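Who Keeps the Poles? Shared Utility Poles and Rural Internet in Cimham

Student project report by Jagadeesh Kartha
15 June 2025

When I started this project in October I thought I would be writing about internet speeds, and I had a whole outline ready (with charts!). Then my aunt in Cimham told me her new line was held up over a utility pole, and I'm afraid the outline went straight in the trash.

A company that wants to hang fiber usually has to ask the pole's owner first, and the owner can ask for the pole to be replaced if it is too short or too worn to carry one more cable. The question I kept coming back to was who should pay for the new pole. Florkach, the small provider building in Cimham, told me it had applied for space on 200 poles and been asked to replace 19 of them at its own cost. Bakiro, which owns the poles, sees it differently, and was very patient in explaining why to me over the phone.

I read the town's letters on the matter and talked with 9 households on the Onyshchenko road, three of which had already given up and gone with satellite. Most of them were kind enough to show me their bills, and one fed me lunch.

My own view, after all that reading, is that the cost ought to be split by the age of the pole.
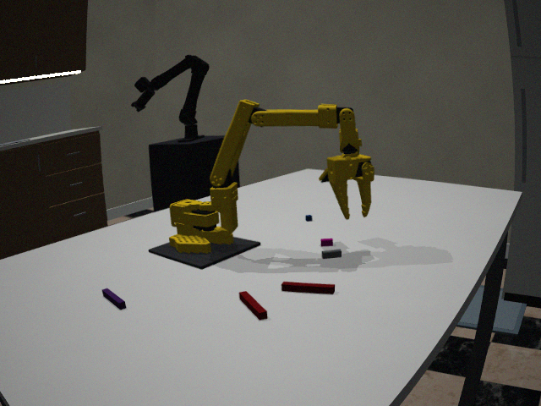 An old pole would have needed replacing before long anyway, so it seems fair for the owner to carry most of that bill, while a newer one that is simply too short could fall mainly to the provider. I would also like to see a firm deadline for answering applications, as the waiting bothered people on the Onyshchenko road even more than the price did. I did not get to look at apartment buildings, where the rules on inside wiring are a separate tangle, and I hope to take that up next year.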